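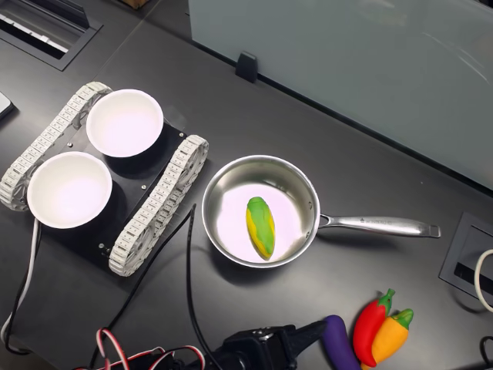 Renata Halmos
Lecturer in Apparel Production, Koster College of Textiles

Chapter 6
Printing in Small Runs

When a shop orders 800 shirts with one design, the printer prepares the screens once and the cost of this work is divided among all the shirts. When a customer orders only 13, the same preparation must be paid by a very small number of pieces. This is the main difficulty of the small run, and most of the decisions in this chapter come back to it.

In Chapter 5 we looked at the fabric: fiber, weight, and knit. We now suppose that the blank shirt is already chosen, and we ask how the design should be put on it. Three methods are compared. Screen printing gives strong color and a long life in the wash, but every color needs its own screen. Direct printing needs no screens and can repeat a drawing with many colors, although on dark cotton it usually asks for a white layer under the ink. Transfer printing is the easiest to learn — a student can make an acceptable shirt on the first day — but the print may feel stiff if the area is large.

The chapter follows one small label, Flirell, which sells shirts with old motorsport designs and prints them only after the order is received. The label works with a local print shop, Viketon, and we will read their price sheet line by line in Section 6.2. Please keep a calculator near you. In Section 6.4 the same order is calculated again for 100 pieces, and you will see which costs move and which stay where they are.

Before you continue, find a printed shirt that you have owned for several years. Turn it inside out, stretch the print gently with two fingers, and write down what you notice — cracks, fading, a change in the feel. You will need these notes for Exercise 6.1.

Key terms: blank, screen, mesh count, underbase, curing, setup charge, print on demand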